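Trivwood Robotics Center
Our open day is under way at the Kakgate site. Doors are open until 4 p.m., and admission is free. We will post updates in this thread through the afternoon.

Trivwood Robotics Center
The main demonstration is in the Gosselin Room on the second floor. Sessions last 14 minutes and seat 55 guests. Please collect a ticket at the front desk before going up.

Trivwood Robotics Center
Rhonda Girard, head of our handling program, is leading each session. Her team works on small-object tasks: picking up a block, placing it in a basket, and taking it out again.
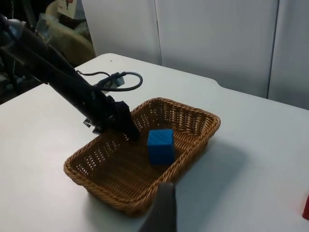
Trivwood Robotics Center
Guests have asked why woven baskets are used. Rigid plastic bins are easier for a gripper — the walls are even and the corners are predictable. Wicker is closer to what people keep at home.

Trivwood Robotics Center
The Ralero study, which covers this work, has logged 1374 trials to date. A printed summary is available at the desk in English and Spanish.

Trivwood Robotics Center
Visitors are asked to remain behind the floor line while the arms are powered. Children under 12 must be with an adult.

Trivwood Robotics Center
The 2 p.m. session is full. Tickets remain for 3 p.m. School groups wishing to visit in November may leave their contact details with the front desk.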